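Chapter 4
Texture and Flavour Perception in Snack Foods

4.1 Introduction

The flavour of a packaged snack is a composite response. Taste receptors on the tongue register sweetness, saltiness, sourness, bitterness and umami, while volatile compounds reach the nose by two routes: directly from the opened pack, and from the back of the mouth during chewing. A product may therefore smell of one thing and taste of another. This chapter deals with the second route, and with the part that texture plays in it.

Work at the Sestelano pilot plant (Szabó and Trummer) compared 200 coated corn snacks drawn from a single production run. Samples held in open trays softened before any change in aroma was recorded by the panel. Panellists nevertheless described the softened samples as less sweet - a judgement the sugar analysis did not support.

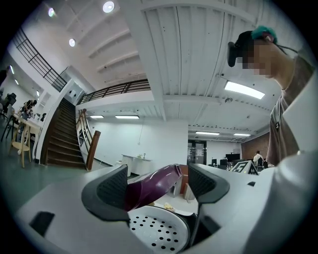

Texture is measured by instrument or by trained assessors, and the two methods do not always agree. An instrument applies a known force and records the point of fracture. Assessors report on crispness, hardness and mouth coating, using reference foods to fix each end of the scale. Surface finish complicates both methods. A glossy, curved surface, such as that of the dark purple object held between the two gripper fingers, throws back white highlights, and a glaze on a snack behaves in the same way. Assessors who see the shine tend to expect a harder bite, and for this reason many panels work under coloured light.

4.2 Terms used in this chapter

Crispness: the sound and force of the first bite.
Retronasal aroma: odour perceived from the back of the mouth.
Carry-over: the effect of one sample on the score given to the next.

Carry-over is treated first. The Nyitrai panel data, comprising 1,683 individual scores, are used throughout section 4.3.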